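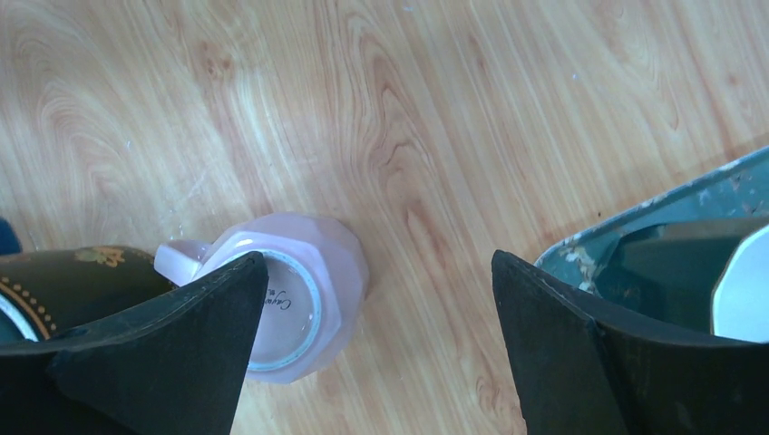 Why does a sensor at the far end of a machine drop out when the power supply reads 24 V?
Because the supply is measured at its own terminals, and part of the voltage is lost in the cable before it gets to the sensor. Measure again at the sensor, with the load switched on.

Course 262, Control Cabinet Wiring
Handout for Unit 6: 24 V DC distribution

Voltage drop

Current flows out on one conductor and back on the other, so the length in the formula is twice the cable run.

Drop (V) = 0.0175 x 2 x length (m) x current (A) / cross section (mm2)

Worked case from the board: valve block on the Gikau trainer, 20 m run, load 6 A, copper cable.
With 1.5 mm2 the drop is 2.8 V and the valve block sees 21.2 V.
With 2.5 mm2 the drop is 1.7 V and the valve block sees 22.3 V.

Check the result against the lowest voltage on the data sheet of the device. For the Prollow valves on the trainer we use 21.6 V, so the thinner cable fails.
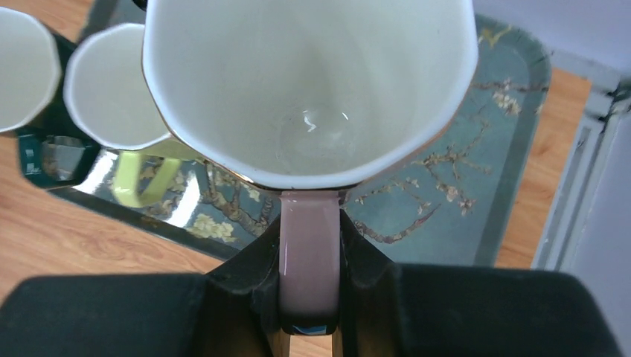 Fig. 1. White mug with gold rim, pink handle below.

Protecting the branches

A switched-mode supply limits its own output current. On a long, thin cable a short circuit may not draw enough current to trip a standard miniature breaker quickly. The supply voltage then sags and every branch goes down, including the controller.

Electronic circuit breakers watch each branch and switch off the faulty one. Set each channel to suit the conductor behind it as well as the load. Keep the controller on its own channel, separate from valves and motors.

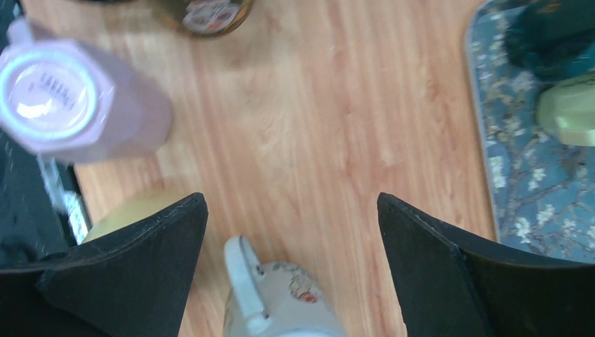
Fig. 2. Tabletop with small floral-print object.

Grounding the 0 V side

Connect 0 V to protective earth at one point, close to the supply, using a link that can be opened for testing. If 0 V is left floating, a first ground fault can go unnoticed, and a second one may bridge a switch and start something. 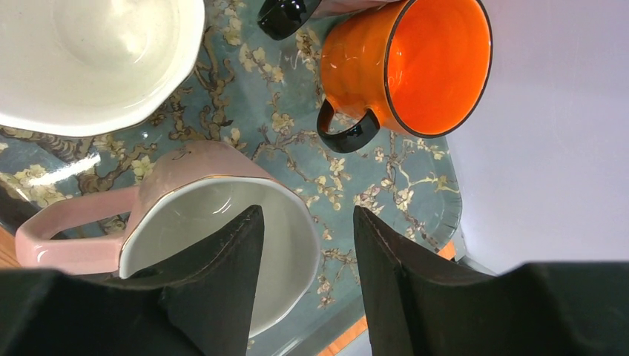

Page 6

Lab task

Work in pairs at the Pavow bench. Isolate and prove dead before changing any wire.

1. Record the supply voltage with no load.
2. Switch on the 200 mA lamp load and record the voltage at both ends of the cable.
3. Repeat with the 2000 mA load.
4. Calculate both drops and compare them with your readings.

Hand in the sheet by Wed 23 December. Show the units in every line. Meter leads are in the Chettiar cabinet and go back there after use.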